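Lodov Makes Peace With the Bread Basket

2 May 2023
By Refugio Tapia, Lodov Press Office

Lodov, the neighborhood restaurant group, announced today that free bread will return to every table at its 3 locations, ending a fourteen-month experiment in charging for it. The company describes the experiment as instructive. Its guests used other words, many of them in writing.

The paid bread course, introduced as "The Opening Loaf," came with cultured butter, a printed card about the wheat and a separate line on the bill. In that time the group received 3,651 comments through its website and the little cards that come with the check. Bread was the leading subject, comfortably ahead of parking, noise and the music in the restrooms.

"We thought people would enjoy reading about the wheat," said Lucienne Baudry, founder of Lodov. "A gentleman at the Nernetti Street location read the whole card out loud to his table, and then asked for the manager. I was the manager that night."
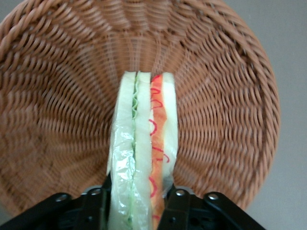 Under the new policy, bread arrives within a few minutes of the guests and is refilled on request, with no limit and no raised eyebrow. Servers have been trained on the eyebrow. The bread will be baked each morning by Murakami, the wholesale bakery that has supplied the group's sandwich rolls since it opened, and will come in two kinds: a plain sourdough and a seeded rye that head baker Fongchan Ongart has been adjusting since March.

"They asked me for something people would fill up on before the entrée," Ongart said. "Usually I'm asked for the opposite."

The butter stays. It will be soft enough to spread, a goal that took more meetings than the company would like to discuss – the final recommendation was to take it out of the refrigerator earlier.

Lodov expects the change to add about 40 cents to the cost of serving each guest. Menu prices will hold through the summer, with the exception of the roast chicken, which was going up anyway.

Guests who still have an unused voucher for The Opening Loaf may trade it in for a dessert. The company believes 112 of these are in circulation and would be glad to see the end of them.

Reservations are open now at all locations. Walk-ins will be seated at the bar, where there is also bread.

Recent releases
Lodov Names Albane Riviere Director of Wine
Jolus Patio Reopens With Heaters That Work
A Note on the Soup
Brunch Hours Extended, Against Advice

Media contact: Lucienne Gilbert, Lodov Press Office | © 2023 Lodov | Back to top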